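# How a sail pulls a boat along

A sailing boat has no engine pushing it, yet it can travel in almost any direction. This page explains how that works. You do not need to have sailed before.

## Wind from behind

The simplest case is wind coming from behind the boat. The sail is let out wide, the air presses on it, and the boat is pushed forwards. Sailors call this running. A paper bag blown along a pavement moves in the same way.

A boat that is running can never go faster than the wind. As it speeds up, the wind it feels gets weaker. If the boat could match the wind exactly, the sail would hang limp.

## Wind from the side

When the wind comes from the side, the sail works more like a wing. It is curved, and air flows along both faces of it. The air on the outside of the curve moves faster and its pressure drops. The air on the inside has a higher pressure. The difference between the two makes a force called lift. On an aeroplane, lift points mostly upwards. On a boat, the sail stands on end, so the lift points sideways and a little forwards.

The sideways part of the force is a problem. It would make the boat slide across the water like a tea tray. To prevent this, a dinghy has a flat board that sticks down through the bottom of the hull. It is called a centreboard. Water is much heavier than air, and it is hard to push a flat board sideways through it. It is easy to push the board forwards, edge first, so that is the way the boat goes.
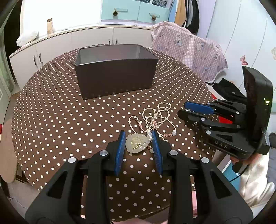

**Curko Sailing Club – Junior Section**

## Sailing towards the wind

No boat can sail straight into the wind. The sail flaps like a flag and makes no lift. The area where this happens is called the no-go zone. In our training dinghies it reaches 45 degrees to each side of the wind.

To reach a place inside the zone, you sail in a zigzag. Each straight part is a tack. Turning the front of the boat through the wind, from one tack to the next, is called tacking. From the slipway to the Geraghty buoy is 600 metres in a straight line. Tacking into the wind, you will sail a good deal further than that.

## Keeping the boat upright

The wind pushes high up on the sail and the water pushes low down on the centreboard. Together they tip the boat over to one side. This is heeling. The crew sit on the higher side, and their weight turns the boat back the other way. Leaning out further has the same effect as being heavier.

If the boat still heels too much, let the sail out a little. The force becomes smaller at once.

## Words to know

- **Hull:** the body of the boat
- **Mast:** the tall pole that holds the sail up
- **Boom:** the pole along the bottom of the sail
- **Sheet:** the rope that pulls the sail in or lets it out
- **Tiller:** the handle that moves the rudder

Push the tiller left and the boat turns right. Pascual Godoy teaches this in the first session, on land, using a dinghy on its trolley. Juniors up to age 14 sail with 4 to a boat.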